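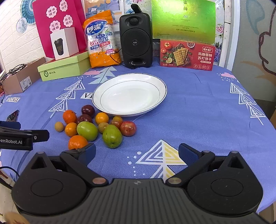

Védís Kirkegaard, responsable de l'organisation du travail, Brurkareo

Galerie - Le poste fruits

Au poste fruits, on travaille à la pince tenue en main. L'opérateur prend un fruit, le porte jusqu'à l'assiette, le dépose, puis recommence avec un autre. Ces gestes servent ensuite à régler les bras de la ligne Kadska, où l'on prépare les plateaux de fruits pour les cantines. La table est celle de notre salle de pause et nous avons gardé la nappe.

Assiette vide, pinces ouvertes. Les fruits sont groupés à côté : de petites oranges, des prunes, des jujubes verts, des longanes. Les tailles et les peaux différentes obligent à doser la fermeture à chaque prise. Une prune mûre se marque vite, un longane roule.

Avant le projet, les sept personnes de l'équipe garnissaient les plateaux debout, à la main, pendant toute la matinée. Un bon jour, il en sortait 585. Depuis le 21 février, la ligne prend en charge les fruits ronds et fermes. Le reste se fait toujours à la main, ainsi que le contrôle final. Deux personnes sont passées à la manipulation des pinces et à la relecture des gestes enregistrés. Elles ont reçu une formation interne et leur fiche de poste a été réécrite, avec un changement de coefficient.

Ce qui a changé pour les autres est moins visible. Les pauses ne tombent plus toutes à la même heure. On parle moins pendant le travail, parce que la ligne fait du bruit et que les places sont plus espacées. Les douleurs d'épaule signalées en fin de semaine ont diminué, mais plusieurs collègues se plaignent maintenant du poignet après une longue séance à la pince. Oluf Gunnlaugsson a demandé que les séances soient plus courtes. C'est fait, et la rotation est affichée près du vestiaire.

Un petit fruit orange et un petit fruit vert dans l'assiette, d'autres agrumes restés sur la nappe, près du bord. Deux pinces sont au-dessus de la table. À deux, il faut s'entendre sur l'ordre des prises pour ne pas se gêner.

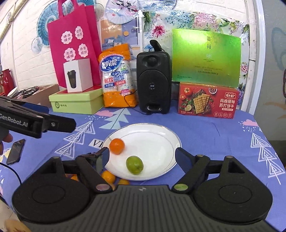
Birthe Thorlacius trouve que l'on parle trop du matériel et pas assez du rythme. Selon elle, la cadence de la ligne finit par devenir celle des gens placés au bout, même quand la consigne dit le contraire, et il faudrait que chacun puisse la ralentir sans passer par le chef d'équipe.

La demande a été transmise. Un bouton de ralentissement sera posé en mars au poste de contrôle, avec un essai sur 2000 plateaux avant de décider pour les autres postes. Les remarques sur les horaires de rotation sont à remettre à Hafþór Damgaard.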